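Cendthorpe Workroom – Basket and Container Check
Monthly inspection sheet with comments
Period: April 2025
Area: sorting table and basket storage

Mark each line OK, Fix or Remove. Write a comment for anything that is not OK. Last month's sheet had too many blanks in the comment column, so please fill it in even if it is one word.

1. Basket walls and slots

1.1 Walls free of cracks between the slots. OK.
1.2 No broken ribs or sharp points. Fix. One gray basket from the shelf had a rough spot on an outside corner. Sanded down, put back in use.
1.3 Slots clear of lint, string and tape. OK after cleaning. Price tag string is the usual problem. It winds around the ribs and has to be snipped.
1.4 Small items kept in a closed container or a bag, so they can't work through the slots. OK. The white basket had a translucent container in it and a small yellow character figure on or in the container. 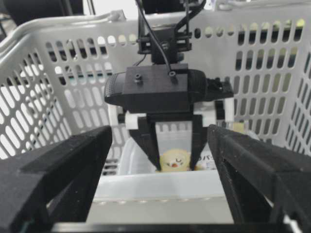 2. Rims and handles

2.1 Rim smooth all the way around. Run a hand along it, both directions. OK.
2.2 Rolled rims not split on the underside. OK.
2.3 Handles swing freely and stay attached when the basket is lifted. OK on all but one. The Stallura basket has a loose handle on one side. Tagged, moved to the repair shelf.
2.4 No basket carried by one handle. Comment: still happening. The reminder card by the door has faded and needs to be printed again.

3. Placement on the table

3.1 Baskets set back at least 6 inches from the table edge. OK.
3.2 Baskets not nested while there is anything in the lower one. OK.
3.3 Baskets may stand one behind another as long as the back one can be reached without leaning over. With the slotted kind you can see through the front wall to the one behind, which helps when looking for something, but it is no substitute for being able to reach it.
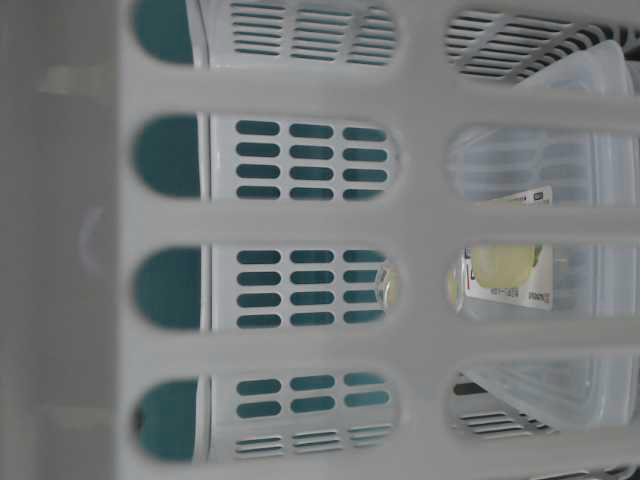
The rule on reach came in last September and most people follow it now. If the back basket has to be pulled forward, move the front one to the side first. Do not lift over it.

3.4 A basket laid on its side for cleaning or checking is to be kept from rolling or sliding. OK.
3.5 Bottom panels checked as well as walls. This line was skipped on the last two sheets. The bottom takes most of the weight, and small splits start at the ends of the slots, so look there first. Press lightly with a thumb – if it flexes more on one side than the other, mark it Fix.

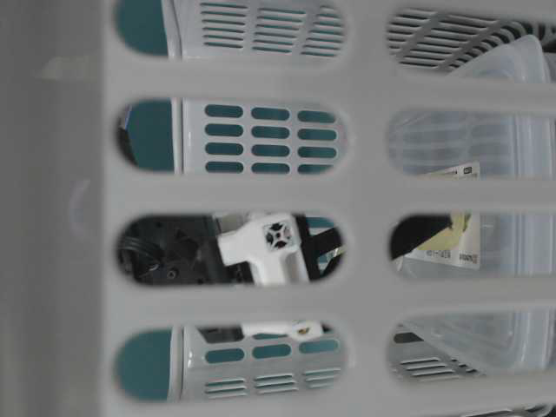 Baskets that fail the thumb test can still be used for cloth and soft toys until they are replaced. Nothing with weight goes in them. Write SOFT ONLY on a strip of tape and put it on the rim.

4. Loads

4.1 Posted limit for a single basket is 48 pounds. Sign in place, readable. OK.
4.2 Nothing heaped above the rim. OK.
4.3 Boxed items stacked flat, heaviest at the bottom. Fix. Two boxes standing on end in the Plitine basket. Restacked during the check.

5. Cleaning

5.1 Baskets wiped inside and out with mild soap. OK.
5.2 Rows of small holes under the rim brushed out. They hold more dust than the big slots and a cloth does not reach in. Use the bottle brush, then rinse.
5.3 Baskets dry before anything goes back in. OK. 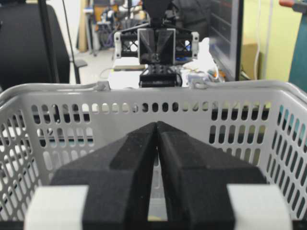 Chuang asks that the bottle brush be kept with the baskets and not in the sink cupboard, and would like a second one with a narrower head for the small holes.

Agreed on both. The brush now hangs on the hook beside the shelf. Narrow brush added to the supply list.

Carried over to next sheet: Stallura handle, new reminder card, second brush.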